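Dishes on the second-floor table: what changed and what to do with them

30 shares 9 comments

The pastel dishes are in use as of Tue 3 April. They replace the mixed plates that had built up on the shelf since the move from the Wevard building, most of which were too big for the dishwasher rack or had chips in the rim. The old ones went into two boxes by the elevator and were gone by the end of the day.

The new set came from Garrido and has plates and bowls in pale colors: pink, mint green, light blue and cream. It isn't a matching set in the usual sense. You can put a pink plate with a green bowl and it looks fine. We chose mixed colors partly on price and partly so that people eating at the same time can tell their dishes apart when they get up to make toast and come back.

The table has also been marked off in squares with blue tape. Please leave the tape where it is. Bread, greens and anything else that's out for sharing should go in a dish, with the dish set down so there is still room to reach past it.
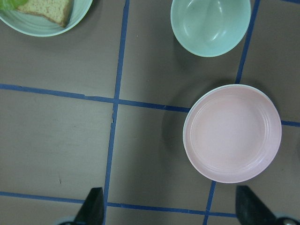 Sinomstead Building Services, Shared Kitchens and Break Areas

A few people have asked whether one dish has to stay inside one square. It doesn't. The plates are wide enough that they will sit across a line or on top of a crossing if you set them down without looking, and that's fine. The squares are there to help us leave gaps. Before the tape, dishes ended up in a clump at one end and the rest of the table was used for laptops and mail.

If the tape starts to lift, which it does first at the crossings where one strip goes over another, press it down with your thumb. If it won't stay down, leave a note on the clipboard and we'll replace that strip. Please don't peel it up and start over. The first layout was peeled up in one piece by someone trying to be helpful and it took most of an afternoon to lay it out again. The spare roll is in the drawer under the paper towels.

Bowls and plates

Sliced bread can go in a bowl or on a plate. The bowls hold it better if you are walking across the room. Lettuce should be washed and dried before it comes to the table. Wet leaves next to bread make the bread soggy in a few minutes and then it gets thrown out, and we threw out more bread in the first week than we did in all of the month before.

Take an empty bowl back to the sink if you're finished with it. If it's clean and you think someone else will want it, leave it out, but not for the whole day.

Stacking

This is the part that has caused the most questions. The plates have a raised rim and a flat base, so they stack, but one has to be centered on the other. If the top plate is set down at an angle it rests on the rim of the one below and slides when you touch it. Put it down flat, let go, and check that it isn't rocking.

Stack plates with plates and bowls with bowls. A bowl in the middle of a stack of plates is how we lost the first blue one. Keep stacks on the table low. The shelf can take up to 10 plates in a pile and there's a pencil mark on the bracket to show where that comes to.

When you clear, take the top plate by the rim and lift it straight up. Scrape it before it goes on the stack by the sink. Crumbs between plates scratch them, and we'd like these to last longer than the last ones did.

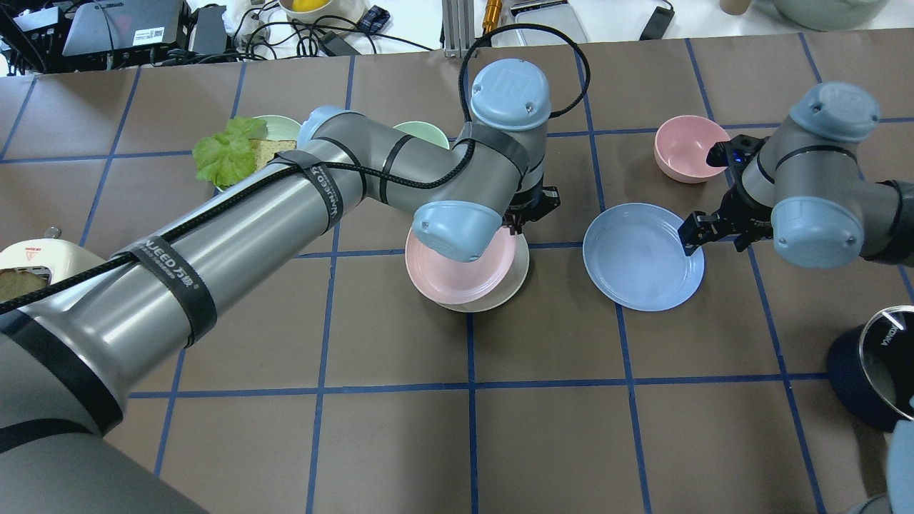
Romain Boyer wrote in to say that the stacks should go by color, with all the pink together and all the cream together, and that he has been sorting them that way each evening and finding them mixed again by morning. He would also like the bowls kept at the far side of the table, where sleeves don't catch them, and asks that toast be taken out of the toaster by the person who put it in.

We agree about the toast. If you put bread in, please stay close by. Slices left standing in the slot go cold, other people don't know whether they can move them, and a line forms.

On the colors, we talked it over and aren't going to make it a rule. The plates stack the same whatever color they are, and the dishwasher crew on the late shift has enough to do. Anyone who wants to sort them is welcome to. Moving the bowls back from the near side does make sense and we'd ask everyone to try it through the end of May.

The toaster

It stays at the edge of the table, next to the outlet. Please read the warning label before you use it for the first time. Don't put a knife or fork in to get a slice out. Unplug it, wait, and tip it over the sink if you have to. The crumb tray gets emptied on Fridays by whoever is on the kitchen list, and it could stand to be emptied more often than that. If you notice it's full, go ahead.

Thick slices from the bakery loaf need the lower setting twice instead of the high setting once. The high setting burns the outside and leaves the middle as it was.

What's still coming

Small side plates are on back order from Garrido. We'll put them on the left end of the shelf when they get here. The long shelf itself is being replaced with one from Vurkasis that's a few inches deeper, so the larger plates won't hang over the front. There will be a morning when the shelf is down and everything is in crates on the floor. We'll post the day on the door.

We have also been asked for a bread box. There's room for one if the coffee filters move to the cabinet. If you have a preference about size, put it on the clipboard by the end of the week. So far the clipboard has one vote for large and one drawing of a duck.

Broken dishes

Tell us if you break one. You won't be charged for it. We need to know so we can reorder in the same color while Garrido still carries it, and so that someone can check the floor for pieces. The dustpan hangs inside the closet door. Wrap the pieces in newspaper before they go in the trash, and write "broken" on the outside.

Chipped dishes count as broken. Please don't put them back on the shelf with the chip facing the wall.

The kitchen list for May goes up on the door next week. Two Friday spots are open.

3,403 views 9 comments Share this item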